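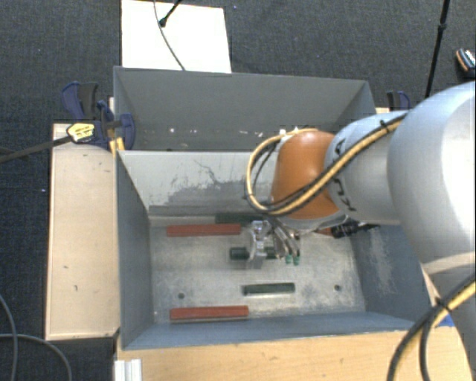 Reds and greens, front bin, late in the campaign.

I own two gray bins. I say this with more pride than the sentence can probably hold, but it has been a long spring, and for most of it what I owned was a heap.

Some background for those of you who come here for the soup recipes. In April my aunt's old playroom got turned into a guest room, and I got the blocks. There was no discussion. A car pulled up, a trunk opened, and three sagging cardboard boxes were placed on my porch by a cousin who did not turn off the engine. I had apparently said, at some holiday dinner in the previous decade, that I would "love to have those someday." I have no memory of it. I've since tried to go back over everything else I may have said I would love to have someday, and there's a piano in there that worries me.

So, blocks. If you grew up in my family you know them: long ones, short ones, medium ones that look exactly like the long ones until you try to build with them. Reds and greens mostly. There used to be yellows. The yellows went to another branch of the family after an argument I was too young to follow, and they have not been mentioned since.

The first week they lived in the boxes. The second week the bottom of one box gave up while I was carrying it down the hall, and after that they lived in the hall. You'd be surprised how fast you get used to that. By the third day I was stepping over the pile with a cup of coffee in each hand and no change in speed. My sister came over, looked at it, and asked if I was doing a project. I said yes. That's how it became a project.

I tried a few things before the bins, and I'd like them on the record.

The canvas tote. It holds a lot and it looks nice hanging from a hook, for as long as the hook is in the wall.

The drawer. I emptied the bottom drawer of the hall dresser and put the blocks in there, laid in neat rows, all very satisfying. Then I closed the drawer and never saw a block again, because the drawer doesn't open with that much weight in it. I had to take out the drawer above and reach down through the hole up to my shoulder, feeling around in the dark like a vet.

The nice basket. I bought a nice basket. It was big enough for half of them. I'm not going to say what it cost. It now has mittens in it.

Then I was in Bíró, the hardware store out past the bus depot, looking for something to fix the wall with, and there on the bottom shelf next to the drain covers were the bins. They were the open kind, with sides that slope in toward the bottom, so things slide down to the middle by themselves. They were used. There was a strip of masking tape on one that said AS IS, and I have never felt so directly addressed by a piece of tape. I bought both.

About the bottoms: they're metal and they are a mess. Scratches running every direction, pale smudges, the whole surface mottled like an old baking sheet. My first instinct was to clean them up, and I went at one with a sponge and then a stiffer sponge, and after 30 minutes I had one slightly shinier patch the size of a playing card and a sore thumb. I stopped there. They're going to hold blocks, and the blocks will add scratches of their own. I've decided to think of it as a finish.

What I didn't expect was how much I'd like looking at the colors in there. The greens are a dark green, a serious green, the color of a library lamp. The reds are closer to brick. In the hall, on a tan rug, under a bad bulb, the pile just looked like something that had fallen over. Against scuffed gray you notice each block. I've caught myself standing there with one hand on the wall for no reason at all.

Now the system. There have been several.

System one was by color, reds in the front and greens in the back. Any child could have thought of it, and it works about as well as you'd guess. It was also the first thing to fall apart, since everyone who builds anything wants both colors, and when they're finished they tip the whole armload into whichever bin is nearer. Which is the front one. Always. I could put the back bin on a velvet cushion with a spotlight and it would still be the front one.

System two was by length. I was very taken with this. I made myself a little gauge out of cardboard with notches cut in the edge, and I sat on the floor on a Sunday afternoon holding blocks up against it, one after another, with the radio going. My friend Luminița Lungu stopped in to return a casserole dish and watched me for a while. She's an accountant and she has a way of being silent that costs you money. Finally she asked what I'd do with one that fell between two notches. I said that none had so far. She picked one up off the rug, held it to the gauge, handed both to me, and went home. I retired the gauge that evening.

System three, the one we have now, is that the blocks go in a bin.

I can hear the organizing people breathing in. I know. I've read the organizing people. I had a whole spell with a book called The Cakel Method, which was passed around my office in Prirnia until the spine went, and which asks you to give every object in your house "a home and a reason." I managed the homes. I got bogged down on reasons somewhere in the kitchen, holding a melon baller. There was a chapter on toys that recommended a photograph of the contents on the outside of each container, a label under the photograph, and an inventory sheet in a plastic sleeve. I did buy the label maker, a Kalteck with a keyboard sized for a squirrel, and I did print one label. It says BLOCKS. I printed a second one for the second bin and it says BLOCKS too. Both fell off.

What I've kept from all that is smaller. I lay the long ones down flat, more or less along the back wall of the bin, and whatever's shorter can go wherever it lands. That's it. If you throw the long ones in on end they lean, and when they lean they bridge, and then you've got a little cave with all the good blocks trapped under it and somebody digging. Flat, they behave. I don't enforce this. I just do it as I go by, the way some people straighten pictures.

I'll also say a word for filling a bin less than you could. When I first got them home I tried to get the whole lot into one, to see if I could, and I could, and it was awful. You couldn't see anything but the top layer and you couldn't lift it without making a noise like a person being moved out of an apartment. The best part of a bin is a bit of bare bottom. You can see what you've got and you can get your fingers around it. These days most of the collection stays boxed on the closet shelf, in new boxes with tape on the seams, and I rotate. Just a few at a time in the front bin, and when those get boring I trade them out. My nephew, who is four, has not noticed there's a rotation. He thinks I keep getting new blocks. I've let that stand, as I don't have many ways of being impressive.

They sit on the dark floor, by the way, the charcoal stuff with the texture to it. Two things to know about a floor like that. It hides dirt beautifully, and it hides a dark green block nearly as well, as I was able to confirm one night in socks. The reds I have never once stepped on. If the family ever reopens negotiations about the yellows, I plan to bring this up.

A couple of you wrote in after the last post (the one about the linen closet, which I understand some of you found upsetting) to ask whether I ever finish anything. Fair. The linen closet is at the same stage it was. The wall where the hook was still has a hole in it, and I've moved a calendar over the hole. But the hall is clear from the front door to the kitchen, and has been for some weeks, and I can go down it in the dark. I still lift my feet at the spot. My sister has pointed this out. She does an impression of it.

Bins with sloping sides don't stack, in case anyone is about to go buy some. Or they nest, when there's nothing in them, which is the one time you don't need them out of the way. Side by side or one in front of the other is all you're getting. Mine are one in front of the other and it's fine. Measure your floor first. I didn't, and I had to move a lamp, and then the chair that went with the lamp, and the chair is now in the kitchen where it doesn't match anything and the cat has taken it over.

Next time: soup again, I think. Somebody asked for the one with the barley, and I have to find the card it's written on. I believe it's in the drawer under the blocks drawer, the one that sticks.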